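Bedine Cloth Shop - Frequently Asked Questions

We receive many letters with the same questions, so we collected the answers on one page. Please read it before you write to us. If your question is missing, use the contact form and we will reply in English.

Which fabrics do you sell?

We sell plain cotton, linen, and a cotton-linen mix. All of it is woven in Grestska and dyed by the Palaniappan dye house. We do not sell printed fabric, and we do not plan to.

What is the smallest amount I can order?

The smallest order is 50 centimeters. After this you can add length in steps of 50 centimeters. If you order several lengths of the same color, we send them as one piece, unless you write in the order notes that you want them cut.

Can I get a sample first?

Yes. You can choose up to 6 samples in one envelope. The samples are small, but they are big enough to see the color in daylight and to feel the weight. We ask you to look at them near a window, not under the kitchen lamp. The price of the samples is not taken off your later order.

Will the color be the same as on my screen?

Not exactly. Every screen shows color in its own way, and orange and dark red are the most difficult. Also two dye lots of the same color can differ a little. If you need more fabric for a project you already started, write us the lot number from your label and we will check what is left on the shelf.

Does the fabric shrink?

Cotton and linen both shrink in the first wash. We recommend that you wash the whole piece before you cut it, at the same temperature you will use later. The mix shrinks less than the pure linen, but please wash it too.

How should I wash the strong colors?

Wash them alone the first time, inside out if they are already sewn. Use a mild liquid soap without bleach. Do not leave the wet cloth in a pile - the folds can keep a darker line. Hang it in the shade, because direct sun makes the strong colors pale on one side.

How do I take out the creases?

Linen will always have creases, and many customers like it so. If you prefer it smooth, iron it while it is still a little damp, from the back side. For cotton a normal hot iron is enough. With a dry linen you can put a damp towel between the iron and the cloth.

Do you hem tablecloths and napkins?

Yes, our workroom in Fleltmont makes simple hems with straight or mitered corners. You choose the width in the order form. Hemming adds 6 working days to the delivery. In December it can be longer, so please order early if it is a gift.

Do you ship abroad?

We do. The shipping price is shown in the cart before you pay. Customs fees, if there are any, are paid by the person who receives the package. For orders above 100 dollars the shipping inside the country is free.

Can I return cut fabric?

We can take back a cut piece only when there is a fault in the weaving or in the dye. Please check the cloth on both sides before you wash it or cut it, and send us a photo of the place. Hemmed items made to your size cannot be returned - only repaired, if the mistake is ours.
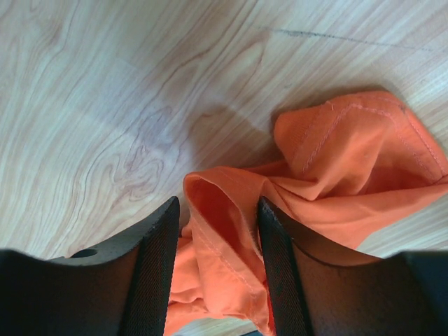
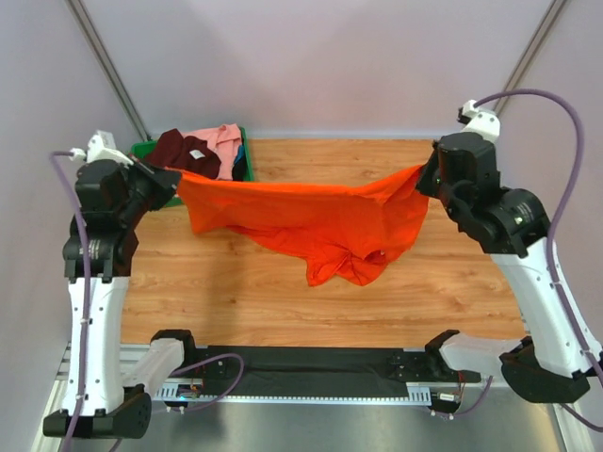 Orange cloth, crumpled on the table and held up by two corners.

Can I visit the shop?

The shop in Fleltmont is open to visitors in the morning, until noon. In the afternoon we cut and pack orders and the door is closed. You can collect an online order at the same hours, please bring the order number with you.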